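4.2 What the purchase plans left out

When we sat down with the five office sites to talk about money, we expected most of the conversation to be about the price of the robot itself, and for the first few minutes of every interview it was. People had that number ready. They had argued over it with their directors, they had put it in bold at the top of a spreadsheet, and they were (quite understandably) a little proud of having got it approved. It was only once we asked them to walk us through the rest of the budget, line by line and with a cup of coffee in hand, that the smaller items began to come out, and those turned out to be the more interesting part of the study.

We asked each site to sort its planned spending under four headings: the machine, the hands, the covering, and the room. The machine heading held the base unit and its batteries. The hands were kept apart at the suggestion of Ita Keane, who had handled purchasing at the Simham site for many years and who told us, very kindly, that our first draft of the form would hide the one cost she worried about most. Finger pads wear, joints need attention, and a hand is often quoted on a separate sheet with a separate warranty. At Simham the hands came to 38 percent of the planned repair money over the life of the machine, while in the original request they had been folded into a single line called "accessories."

The covering heading surprised us more. Four of the five sites meant to dress their robots in some sort of cloth, for looks, for dust, or simply so that visitors would feel more at ease, and only one had set any money aside for it. Clothing sounds like a trifle, and in dollars it nearly is. But the cloth has to be bought in a size that fits, it has to be taken off before a technician can get at the upper part of a leg, and it has to be put back on again afterward by a person who is being paid for their time. Figure 7 gives a fair idea of how close together the cloth, the hand and the leg can sit in everyday use, and we found it helpful to keep a copy on the table whenever we talked with budget holders who had so far seen only the brochure.

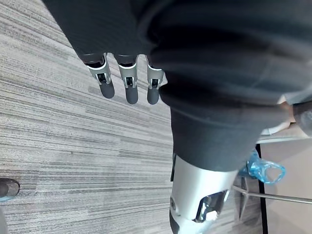

Figure 7. Fingers, dark cloth covering and lower leg of the robot over office carpet. Note the opening in the shin shell, with linkages and wiring inside.

Two features of the figure came up again and again in our talks. The first was the opening in the shin. Édgar Ñahui, who looks after maintenance planning at Skadard, pointed to it right away and asked how we proposed to keep lint and loose litter out of a place like that, and we had to admit that our form had no line for it. He was thinking of the everyday life of an office, where scraps of plastic and thread find their way to the floor and stay there until the cleaners come through. Skadard has since added a small monthly amount for inspection and cleaning of exposed parts, filed under the machine, and Édgar was good enough to share his worksheet with us so that the other sites could borrow from it. The second was the stretch of metal rod behind the leg, which several readers took to be part of a stool or chair. It led to long and useful discussions about furniture, and about whether the pieces a site already owned would do.

That brings us to the room heading, where the plans differed from each other the most. Roussel had budgeted for a full change of flooring in its meeting area and Lalumard for nothing at all. Neither site could tell us exactly how it had arrived at its decision, and we say this with sympathy, for we had a hard time finding any good guidance ourselves. Striped, low-pile carpet of the type in Figure 7 is common in rented offices, and the lease may not allow a tenant to replace it. A change from carpet to a smoother surface, with a strip of trim between the two, is common as well. We recommend that a buyer walk the whole intended route with the facilities lead before signing anything, and write down every change of surface along the way. At Roussel that walk took 80 minutes, and the flooring line was cut by more than half afterward. The money went toward a second set of finger pads and a spare battery.

We should say a word on timing too. Most of the requests we saw were written to fit a single budget year, with everything bought in one go. Declan Mac Mathúna, the finance lead at Lalumard, made a good case for spreading the hands and the covering over 12 months, so that a site can learn what it really uses before it orders spares. His first order went in with only the base unit, one pair of hands and the shipping. The rest was held back until August, by which time the team had a much clearer idea of which parts they were handling every day and which had never left the shelf. We liked this approach very much, though we would add that it asks for some patience from the supplier, and that prices on the held-back items should be agreed in writing at the start.

None of these headings is large enough on its own to sink a purchase. Taken together, however, the hands, covering and room lines were missing or understated in every plan we read, and the people who had to find the money later were seldom the ones who had signed the request. The revised form, with the four headings and the added line for exposed parts, is given in the appendix. Section 4.3 looks at how the sites shared out staff time between the robot and their ordinary duties.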